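Imprimer | Envoyer par e-mail
Temps de lecture : 2 min

Le coin café, une affaire de rangement

5 juillet 2026

À Carside, le service de l'hôtellerie interne de Wuvurbridge a revu en février l'organisation de ses points de boissons chaudes. Sa responsable a accepté de revenir sur cette démarche et sur les choix retenus pour l'aménagement des plans de travail.

« Nous servons 500 gobelets par jour, répartis sur plusieurs étages, explique-t-elle. À cette échelle, la place d'une touillette devient une question sérieuse. » Avant la réorganisation, les fournitures étaient conservées dans un placard commun, au bout du couloir. Elles se trouvent désormais dans les tiroirs situés sous le plan de travail, à portée de main de l'évier.

Le principe adopté est celui du poste unique : tout ce qui concerne une boisson est réuni au même endroit. « Le gobelet, les sachets et de quoi remuer sont posés ensemble. Le couvercle vient en dernier, et nous demandons qu'il reste à part jusqu'au service. »
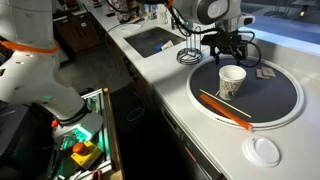
Le gobelet à motifs et ses accessoires sur le tapis rond noir, le couvercle blanc posé à côté.

Le tapis a donné lieu à quelques discussions. Le projet Ilie, qui a encadré les travaux, prévoyait à l'origine un plateau rectangulaire. La responsable a préféré une forme ronde à rebord. « Le rebord délimite l'espace. Chacun comprend où poser son gobelet, et le nettoyage s'en trouve simplifié. »

Les achats ont également été regroupés auprès d'un seul fournisseur, Stamach, qui livre les gobelets et les couvercles par cartons de 2 000. La question de l'évier demeure ouverte. « Il est encore trop souvent utilisé comme lieu de dépôt. Une consigne écrite sera affichée à la rentrée », précise la responsable.

Le dispositif sera ensuite étendu aux 41 points de boissons des autres bâtiments. Les agents concernés recevront au préalable une fiche indiquant le contenu de chaque tiroir.

Imprimer | Envoyer par e-mail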